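2020-10-04

Back in the club repair shop after the member-guest. Jiang bag is still on the bench from last month: seven irons, 4 through pitching wedge, all in for regripping and a loft check. Owner wants them before the October team matches at Jarkwood, so these come first.

Lofts checked on the bending machine. The 6-iron and the 9-iron were both 2 degrees strong. Bent them back to spec and rechecked after letting them sit over lunch. No movement. The rest I left alone. The 5-iron has a small nick on the leading edge. Filed the burr off and did nothing else to it.

Old grips came off clean except on the pitching wedge, where someone had used far too much tape. Heat gun and scraper, slow work. New build is one wrap of double-sided under each, plus an extra wrap under the lower hand on the short irons, as the ticket asks. Leave overnight before anyone swings them. 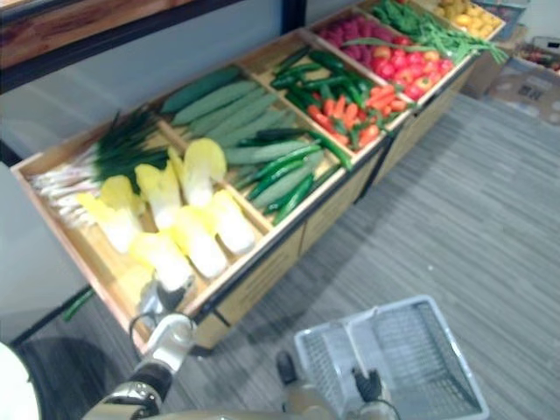

Putters

Two in the rack. The Reker mallet came back with the same complaint, face looks open at address. Put it in the gauge and lie is fine. The shaft is seated a hair rotated in the hosel. I pulled it, cleaned out the old epoxy, and reset it with the sight line square to the grip flat. Clamped. Do not move it off the wall rack until tomorrow.

The Bovisness blade only needs a new grip. Waiting on the pistol style in black. If it isn't in the next box, call the customer and offer the gray.

Practice green speed came up again at the counter. Not our job, but two people now have asked for head weight to be added because they keep leaving putts short. I would wait until the greens are cut for the matches. Lead tape is easy to add later and a mess to take off.

Swing weight scale is reading heavy again. Zeroed it with the check weight, then it drifted after a few clubs. Lingyun Liang has used the old balance beam one and says it is in the cabinet behind the shaft rack. Will compare the two on the Jiang 7-iron before I write any numbers on the ticket.

To order: solvent, grip tape, ferrules for the .370 shafts. Ticket 3661 is closed. Ticket 2148 still open, no shaft in stock, left a message.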